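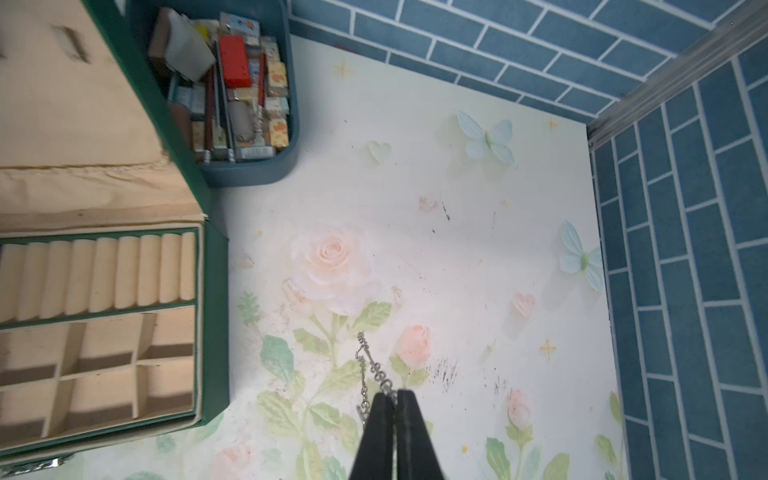 *A thin chain held between the fingertips of the gripper, with the jewelry organizer at left. View from the wrist camera.*

# Small Objects, Small Rooms

A necklace is a difficult thing for a robot to hold. It has no fixed shape, it reflects light in every direction, and most of it lies somewhere other than where the fingers are. The manipulation group at Ollton has spent the past year on objects of this kind, and its first results were released on 5 August 2020.

The project, named Ferri, asks a narrow question: how much can a robot learn about handling fine household items when its main source of information is a camera at the wrist? Many laboratories rely on several cameras fixed around a table. Such an arrangement works well in the open, but it is less useful inside a cabinet, a drawer or a dollhouse, where walls block the view. A wrist camera goes where the hand goes. Its weakness is that it sees very little else.

## A Setting with Walls

For this reason the group works in miniature interiors. The walls carry a brick pattern, the corners are finished with metal trim, and the floor is decorated with flowers, butterflies and stars. These details matter to the method. A plain white floor gives the software few points by which to judge its own movement, while a floor crowded with printed shapes offers many, some of which may be mistaken for objects. The group wanted both conditions present in its training data.

Each task was first shown to the robot by a person operating the arm by hand control. The group recorded 90 demonstrations for each task, a modest number by current standards. The resulting program, called Flernier, takes in the wrist view and proposes a short series of movements. It then looks again and revises the series before the movements are complete.

This habit of looking again is the central point of the work. Earlier versions committed to a full motion at the outset. With rigid objects the difference was slight. With chains it was large, as a chain pinched at one point will shift along its whole length when lifted.

## Results to Date

In the published trials, the program was given 30 attempts at picking up a chain from the floor of the room. It failed in 4 of them. The version without repeated looking failed in 10. The group regards the gap as meaningful but notes that all trials took place under the same lighting – a limit it intends to address.

A second line of work concerns containers. Here the robot must bring its open fingers to either side of a filled tray without disturbing the contents. Small boxes and cards standing on edge are easily knocked over, and long sticks can catch a fingertip on the way down.
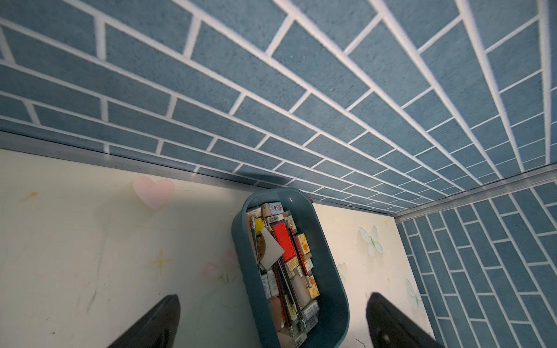 ## What Comes Next

The container trials are at an earlier stage, and no success rates have been released. The group reports that approach angle is the main source of error, particularly when the tray stands near a wall and one finger has less room than the other.

Support for the coming phase will be provided by Velto, which supplies the group with control equipment. The plan calls for new interiors with different floors and wall patterns, so that the program can be tested in rooms it has not met during training. The demonstration recordings will be made available to other laboratories on request, together with the written instructions given to the operators.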